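Skendham workshop gallery: bins, blocks and benches 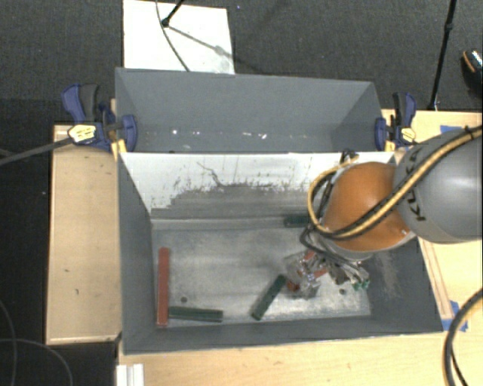 Skendham is the long low building behind the old maltings, and we have had the ground floor since May. Most of what goes on there is sorting. Parts come in mixed, get tipped into bins and go out again in some kind of order. People who have only seen the front office often ask what the back looks like, so this page is mainly for them.

The two grey bins

We bought them second-hand from Olszewski along with a stack of lids that fit nothing we own. The walls slope, so things slide towards the middle when you tip a load in, and they are tall enough that very little jumps out. The floors have scuffed with use. We did think about lining them with rubber mat, but it holds dust and we gave up on the idea.

The blocks

Red ones and dark green ones, all long and narrow. They are practice stock. A full set is 100 and it lives in two crates under the stairs. The greens are harder to spot against a grey floor, especially late in the afternoon, and they like to end up flat along the walls where they are awkward to get hold of. The reds show up well anywhere.

Holes in the floor

The front bin has a couple of small round holes in the bottom. We have left them open. Grit finds its way out through them and a block is far too big to follow.

Light

Shiny metal and strip lights do not get on. We turned one row of tubes off last winter and hung a sheet of Fliken diffuser under another - about 60 pounds well spent. There is still some glare off the bare patches.

Cables

Yellow and black, tied up in a bundle. Ties get checked at the start of each month and the old ones go in the Jerkix tin by the door.

Visiting

The back is open to visitors in the mornings by arrangement. Please wear closed shoes and leave bags at the front desk. Parking is on the maltings side, and the gate code is sent out with your booking.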